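# Grarnanitz site passes 3,000 demonstrations for computer disassembly work

25 November 2020

Andgate has recorded 3,253 demonstrations of desktop computer servicing at its Grarnanitz workshop, the company announced today. The recordings will be used to train Mevlow, a learning system intended to guide robotic arms through the removal and replacement of parts in used office machines.

Each demonstration covers a single step, such as lifting out a memory module or seating a drive in its bay. An operator guides the arm by hand controller while the joint positions, the state of the gripper and the camera views are stored together. Attempts that fail are kept and marked as such, so that the system can learn from recoveries as well as from clean runs.

The work began in February with a first target of 1,000 recordings. That figure was reached in the summer, after which the programme was widened to cover 38 models of desktop computer. Andgate said the variety of cases had proved more demanding than the number of parts. Catches, brackets and cable runs differ from one maker to the next — and sometimes between two machines of the same year.

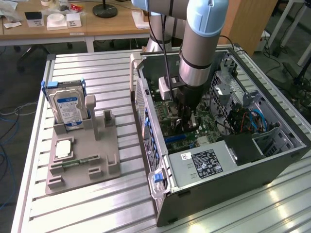
*The arm's gripper over the motherboard of an opened desktop computer, with a hard disk drive, a processor and a memory module set out in the parts tray.*

Trays of the type used at Grarnanitz are produced in-house on 3D printers. They give each part a known resting place, which shortens the time needed to reset the bench between recordings. Operators are asked to vary the position of the computer from one session to the next, within limits set out in the recording guide.

Checking of the material is carried out by Akande, which reviews every recording before it is added to the training set. Recordings with missing camera views or incorrect step labels are returned to the workshop and, where possible, repeated. Akande aims to complete each review within 72 hours.

The next stage of the programme will deal with loose cables and connectors, which have so far been left to human staff. Andgate expects to begin those recordings in February. A decision on whether to release part of the collection to outside research groups will be taken once the review of the present set is complete.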